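Participants wanted: hand function and small-object handling study

Skuvex, Ziltcombe site
Posted Sunday, August 11, 2019

We are looking for adults to take part in a study of how people pick up, turn and place small pieces on a tabletop board. The results will be used to revise the board and the written instructions that go with it. You do not need any experience, and there is nothing to study or prepare.

Who can take part

You can apply if you are between 20 and 70 years old and can sit at a table for the length of a visit. We would like to hear from left-handed people in particular, as we had too few of them in the July group.

You can take part if you wear glasses or contact lenses. Please bring the pair you use for reading or close work.

We also welcome people with mild stiffness or arthritis in the fingers. Tell us about it when you apply so that we can put you in the right group. It will not count against you.

Who cannot take part

Please do not apply if you have had surgery on either hand or wrist in the past year, if you have a cast or splint at the moment, or if you took part in the Prostis pilot. People who already know the board tend to work from memory, and we need first-time users for this round. Employees of Skuvex and members of their households are also not eligible.

What you will be asked to do

There are two visits, at least a week apart. Each one lasts some 70 minutes including breaks. Both visits are at the same table and with the same staff member where we can arrange it.

At the first visit you will fill in a short form about your work, your hobbies and which hand you use for everyday jobs such as writing, cutting food and opening jars. We then measure your grip and pinch strength. After that you move on to the board.

The board tasks are done seated. You will be asked to move pieces one at a time to the places marked for them, first with your preferred hand, then with the other hand, then with both. Some rounds are timed and some are not. If you drop a piece, leave it where it lands and carry on with the next one. The staff member will pick it up.

At the second visit you repeat the board tasks in a different order. You will then be asked which pieces were easy or hard to hold, whether the markings were easy to read, and whether you understood what to do from the instructions alone. We are interested in complaints as much as anything else, so please say what you think.

You can stop for a rest between rounds, and you can leave the study at any point without giving a reason.

The board and pieces

The board is white and lies on a dark gray textured mat on the tabletop. The places for the pieces are shown by faint gray outlines, including a large circle near the top edge with a small one just below it. The pieces are blue. Among them are small pegs, a slim rectangular block and a round knob, a wide disk with a small raised post on top.

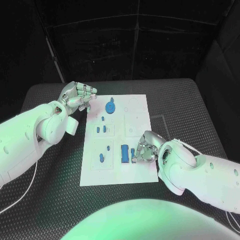
Pay and travel

You will be paid $20 for each visit, at the end of that visit. If you stop partway through, you are still paid for the full visit. Parking in the lot behind the building is free, and we can refund bus fares if you keep the receipt. We cannot cover taxis.

Where and when

Visits take place at our Ziltcombe site, in the Mancuso building, room 4. The room is on the ground floor and has step-free access from the parking lot. The chair can be raised or lowered – let us know in advance if you will be using your own wheelchair and we will set the table to suit.

Appointments are available on weekdays and on some evenings. Please do not wear rings, bracelets or long false nails to your visits, or be ready to take them off.

Your information

Scores and answers are stored under a number and kept apart from your name and contact details. We will not pass your details to anyone else. You will be given a consent form to read and sign before the first visit begins.

How to apply

Write to Katia Galli, study coordinator, at the Skuvex front desk in Ziltcombe, or leave a note for her there. Give your name, age, preferred hand, a daytime phone number and the times that suit you. Katia will call you back to go through a few questions and book both visits.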